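**PRESS RELEASE - for immediate use**

April 2021

**Hand-held gripper teaches robot arm to pick up glossy cartons, no robot needed for the training**

Żak, the small robotics group run by Urszula Kozłowski and Damian Szewczyk, today puts out first results from Flasuline, a way of teaching a robot arm to handle shiny packaging from demonstrations done by hand. Paper, data and print files for the gripper all go up together. Details at the end.

Short version. A person carries a gripper tool with a camera on it. They pick things up. The recordings train the arm. No arm in the room while the recording is done, no lab booking, no safety cage. In tests the trained arm made 400 attempts at lifting glossy cartons it had not been shown, and got 300 of them up and set down again without a drop or a crushed side. The group's older method, trained on demonstrations made by steering the arm remotely, managed 200 from the same number of attempts on the same cartons.

"Cartons are horrible," said Damian Szewczyk, who wrote most of the training code. "Light, slippery, they bend if you squeeze. And the coating throws the light straight back at the camera. The old system would see a bright streak and decide the box ended there. So it grabbed short. Over and over."

The fix was mostly in the data. Flasuline recordings were made in ordinary homes, under whatever light there was, on desks, kitchen tops and beds with patterned covers. Nobody was asked to tidy up or close the curtains. Glare was left in. Earlier work by the group had filtered those recordings out as poor quality, and putting them back in gave the biggest single gain in the whole study. The team did check this properly: same network, same training time, glare recordings removed, and most of the improvement went away. 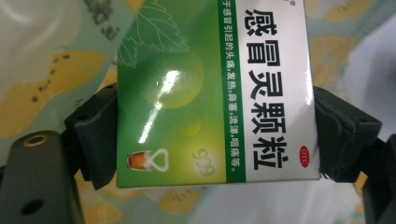
The second part of the method is a thing the authors call grip labelling. For every recording the software notes how far apart the fingers are at the moment they stop closing, and compares that with where they were a moment before. A stiff object stops the fingers dead. A carton gives a little. The network learns to expect the give and stops closing earlier. There is no force sensor in the fingers, it all comes from the video and the finger gap.

"We wanted to leave force sensing out for cost," said Urszula Kozłowski. "People kept telling us it wouldnt work without. It works well enough for boxes. I would not try it on eggs yet."

Pharmacy packaging was chosen as the main test for a plain reason, there is a lot of it and it is awkward. Medicine boxes come in many sizes and languages, printed in strong colours, often with a shiny finish, and often the text runs a different way from how the box gets held. The recordings include packets from several countries, and the network gets no help from reading them. It is not told what is in a box or which way up it should go. That is a separate problem and the release makes no claim about it.

**What it does badly**

The group asked for this section to stay in.

- Boxes already open. The flap catches on a finger and the grip slips.
- Cartons lying flat against a wall or the side of a drawer. The arm goes for them anyway. It should not.
- Very thin packs, where the fingers meet the table before they meet the box. Most of the drops came from these.
- Speed. The arm is slow, much slower than a person with the same gripper, and making it faster brought the success rate down.

All tests used 6 table set-ups in one building. The recordings were made in many more places than that, but the arm itself has only been tried there. Results elsewhere may be worse and the authors say so in the paper.

**Second site**

Celance, which packs mail-order health supplies at Sturnach, will run the method on a single bench beside its normal packing line later this year. Teodor Czarnecka, who looks after equipment at the site, said the appeal was in who could do the teaching.

"Our packers know how to pick up a box. They dont know how to drive a robot arm, and why should they. Give them the hand tool for a morning and see what comes out. If it's no good we have lost a morning."

The trial will not change staffing on the line. Celance has agreed that failed attempts will be published along with the good ones.

**Background**

Work on the hand tool started with Keith Bellamy, who drew the first set of fingers and has redone them several times since. The present fingers are cheap to replace. Wear on the contact edges turned out to matter less than expected, and a test with old fingers against new ones found no clear difference on cartons. Henryk Zalewska ran the arm tests and kept the scoring. A lift counted only if the box left the table, travelled to the marked area and was put down with no visible dent. Two people scored every attempt seperately and any disagreement was counted as a failure.

**What is being released**

- The paper, with full results tables
- All recordings used for training, apart from those where a contributor asked for removal
- Training code and the grip labelling tool
- Print files and parts list for the hand-held gripper

Free for research and teaching use. Companies should write first.

**Contact**

Press questions to Urszula Kozłowski at Żak. Technical questions to Damian Szewczyk, who would prefer email to phone. Video of the arm tests on request, including the drops.

ENDS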